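Section 4: Setting Up the Gromau Closet and Drawer Dehumidifier

The box says the unit is ready in minutes. It isn't, if you want it to do anything. Set aside most of an afternoon for this section and ignore the quick-start card, which skips steps 3 and 5.

4.1 Before you plug it in

1. Stand the unit upright for 15 minutes.
2. Take out the tank and check that the float moves freely. A stuck float is the usual cause of a "tank full" light on an empty tank.
3. Peel the clear film off the rear intake. It is easy to miss, and the unit will run with it on, badly.
4. Place the unit on a hard, level floor, 10 inches from any wall.

Caution: Do not run the unit inside a closed closet. The picture on the carton shows exactly that. Leave the door open.

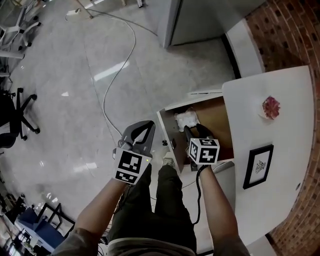
Damp storage is often blamed on the room when the furniture is doing half the work. Bare wood takes up moisture and gives it back slowly, so a dry reading in the middle of the floor tells you very little. Painted outsides fool people too. A white cabinet can look fine from across the room, and it's the tan wood lining inside the drawer that you need to worry about. Open every drawer before the first run. Take out any cloth bunched up at the front edge, as it blocks what little air gets in.

4.2 First run

5. Set the dial to Continuous. The Auto setting relies on a sensor mounted next to the warm air outlet, and we would not trust it until the room has settled.
6. Run the unit overnight with the windows shut.
7. Empty the tank in the morning. The tank holds 900 milliliters. If it has less than a finger's width of water in it, your room may not need a dehumidifier at all. Try a week of open windows before spending more on filters.

Note: The carton claims coverage of 1,056 cubic feet. Treat that as a best case for an empty, sealed room in August. With furniture and an outside wall, plan on a good deal less.
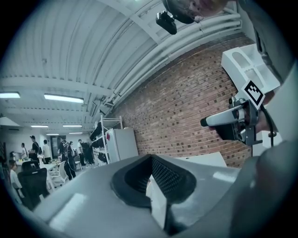 4.3 Checking the result

8. Put a separate humidity gauge in a drawer at the far side of the room and leave it for a few hours. The Ondia clip-on gauge fits most drawers. So does any cheap one.
9. Compare it with the reading on the unit. If the two disagree, believe the gauge.
10. When the drawer reading stops dropping from one day to the next, switch to Auto.

Note: Brasum scent pads and Ccori charcoal bags are sold alongside this unit. Neither is required. The pads cover up a musty smell, which makes it harder to tell whether the drying has worked. The charcoal does no harm, but don't expect it to pull water out of wood.

Caution: Unplug the unit before removing the rear grille. The power switch on the front does not cut power to the fan board.

If the tank light flashes twice and stops, go to Section 6. If it flashes without stopping, repeat step 2 first.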